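Dzene Hallway Set: data card

Version 3. Last revised November 26, 2020.

Summary

Dzene is a collection of pictures and notes on where people put their hats when they come indoors. It covers coat racks, pegs, hooks on the backs of doors, newel posts, and the one chair in every office that stopped being a chair years ago. There are 2,392 labeled items in the main split and 3,869 pictures altogether. The gap between those two figures is mostly umbrellas, which we gave up labeling in October.

What counts as a rack

A rack stands on the floor and was sold as a rack. A floor lamp with a scarf on it goes under "other support," no matter how long the scarf has been there. Wall pegs have their own class. Folding screens went back and forth between two classes for most of the project and are now "other support" as well, so if you have version 2 on disk, please throw it out.

Hooks are labeled one by one only when you can follow the arm from the pole to the tip. On the older bentwood style, and on the metal racks that imitate it, the upper arms bunch together and people argue. We label the bunch as "crown" and move on with our lives.
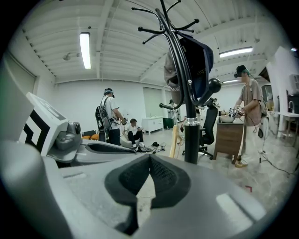 Tomás Flanagan
Labels and hallway furniture, Brorkmont

The tall black metal rack with the two caps is the one I use to train new labelers, as it has most of our troubles on a single pole. The thin hooks at the top are a crown. The thick arm with the glossy black ball at its end is a "knob arm," and the one sweeping out to the left is a plain "arm." The silver collar is hardware and gets no label, although every new labeler tries to give it one.

Caps are harder than coats. A coat hangs like a coat. A baseball cap will hang by the strap, the button, the brim or sheer optimism, and we ask for the attachment point only if it can be seen. In this case the beige-gray cap is in front and the navy one is behind it and a little to the right, so the pair gets the tag "overlap, front light." Lettering on caps is marked present or absent. We don't transcribe it. Both of these are marked present, the navy one with low confidence, the print being faint.

Fields

item: cap, brimmed hat, coat, bag, scarf, umbrella (frozen), unknown
support: rack, peg, door hook, chair, other support
part: crown, arm, knob arm, base, none
order: front, behind, alone
color: free text, two words at most

The two-word limit came in after someone submitted "the green of a hospital corridor." Fair enough as a description — impossible to sort on.

Known problems

Racks from Didville are badly overrepresented. That is where the office furniture comes from, and we took what was standing.

The base of the rack is missing from a good many pictures. Use "none" and do not guess at the number of feet.

Coats are mostly winter coats. Anyone hoping to study linen jackets will have a thin time of it.

There are 36 pictures in which two labelers disagreed and neither would budge. They live in the folder called flavmont, after the meeting room where we tried to settle them. Leave them out of any scoring.

Changes since version 2

Folding screens moved. "Hat stand" and "coat stand" merged into "rack," over my objection. Spelling of "gray" made consistent — there had been a faction.

Corrections

Send the item number and the label you think it should have. Please don't send photographs of your own hallway unless you want them labeled.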